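In defence of the boring rule

2 September 2018

I've lost count of the arguments I've had about rules. If you spend any time at all in the company of people who build things with robot arms, you'll have had them too. They start over a cup of tea, somebody says the word "standard", and off we go. One side thinks written rules are for people who can't be trusted to think. The other side thinks thinking is what got us into this mess. I used to be firmly on the first side, and this is a long-winded account of how I drifted over to the second.

I should say where I'm coming from. I write work instructions at Hollden, a small outfit that does packing and handling cells for people who ship things in cardboard. We had a job in February for a customer called Pisik, and it was the job that changed my mind. There was nothing glamorous about it. Small boxes, two arms, one table. Pick it up, turn it, put it down, do it again until everyone is happy.

The trouble with cardboard is that everybody thinks they understand it. We've all opened a parcel. So when you ask for a written rule about where a gripper may touch a box, people look at you as if you'd asked for a written rule about how to butter toast. Surely you just grab it? Well, yes, you can just grab it. But grab it where? A flat face gives. A cut edge, where you can see all those little waves inside the board, is stiff one way and weak the other, and a corner that's already been bent once is going to go in the same place again.
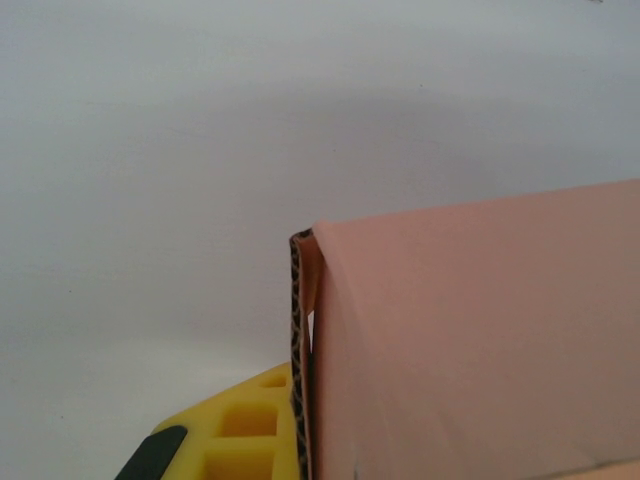
Finger against the cut edge. Look at the crease running down the pink face.

I'm not claiming the finger made that crease, by the way. I have no idea, and that's rather my point. Board turns up creased. Board gets creased on the way from the shelf to the table. If you haven't got a rule saying "look at the box before you start and write down what state it's in", then you've no business blaming the robot for it afterwards, or letting it off either. Our first set of instructions for the Pisik job had no such line in it. We spent two days arguing about grip force when what we needed was a pencil.

So we wrote a rule. It's rule 6 on our sheet and it's very dull: check the faces, the edges and the corners, note any folds, and don't use a marked box for a force test. It takes no time at all. I fought against it (I did, I'm not proud of it) on the grounds that the sheet was getting too long. There were 7 rules in the end, which fits on one side of paper with room for a coffee ring.

Now, the standards people will tell you that one side of paper isn't a standard, and they're right. The big published documents on robot safety exist for very good reasons, and if you run a cell and haven't read the ones that apply to you, please stop reading me and go and read them. But there's a great gap between a thick document about keeping people in one piece and the daily business of doing a job the same way on Tuesday's shift as on the night shift – sorry, on any shift – and that gap is where the local rule lives. It's the difference between the Highway Code and your dad telling you to always park facing out.

Two-armed work is where I feel this most strongly. With one arm you can get away with a lot. With two, each arm is the other one's problem. If they come at a box from opposite ends, you want to have agreed beforehand which one is allowed to push and which one holds still, how close the two may come if there's no box between them, and what both of them do if one stops. Every one of those can be left to the judgement of whoever's writing the program that afternoon. I've seen it left that way, and I've seen two clever people leave with two different answers and each assume the other had the same one.
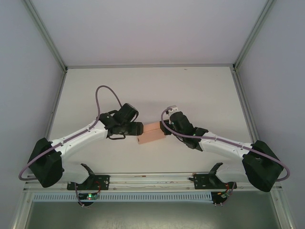

Two arms, one small box and a clear table, cables looping where they will.

That brings me to cables, my second hobby horse. Everyone's happy to discuss grip strategy over lunch, and then you mention cable slack and they remember a phone call. A cable on a moving arm needs enough loop to let the arm reach and not so much that it wanders into places it shouldn't. Where's the line? I can't give you a number, and I'd be wary of anyone who gave you one for a cell they'd never stood next to. What I can give you is the rule: run the arm slowly through its whole reach, both arms if there are two, with someone watching the cables and doing nothing else. Do it again whenever anyone changes the gripper or the path. It's tedious and your knees will ache from crouching.

And keep the table clear! It sounds like something your mum would say. But the bare table is the best free tool we've got. When the only thing on it is the thing you're working on, any other object is news. The minute you allow one screwdriver you've allowed all of them, and then somebody has to decide which screwdrivers count.

There's a fair case against all this, and I'll put it as well as I can, having made it myself for years. Rules pile up. They get written after something goes wrong, and they never get taken away when the thing that went wrong can't happen any more. I once saw a sheet at a place called Olden with 144 items on it. People ticked down the column in one long stroke of the pen. That sheet was worse than having no sheet, as it told the manager everything had been checked.

I don't have a clever answer to that. The best I can offer is what we do now, borrowed from the Đàm project, where I helped out for a bit: any new rule has to sit next to the old ones, and the whole lot has to be read aloud by the people who'll use it. You'd be amazed how quickly a bad rule dies when a grown adult has to say it out loud to colleagues. Ours lost a line about glove colour that way. It had survived three reprints.

The other complaint is that rules make people stop noticing. I used to believe this one completely. Now I think it depends on what the rule asks for. "Make sure the box is OK" switches your brain off, as you can answer it from across the room. "Note any folds" makes you pick the thing up and turn it over. Same box, same minute of your life, but the second one sends you looking.

If you're starting from nothing, I'd begin with the state of the box, then who pushes and who holds, then the slow run for the cables. Write them in words your newest person would use. Put a date on the sheet, and when somebody scribbles a correction in the margin, for heaven's sake type it up before the next copy goes out. We're still working from one with an arrow on it that points at the wrong rule.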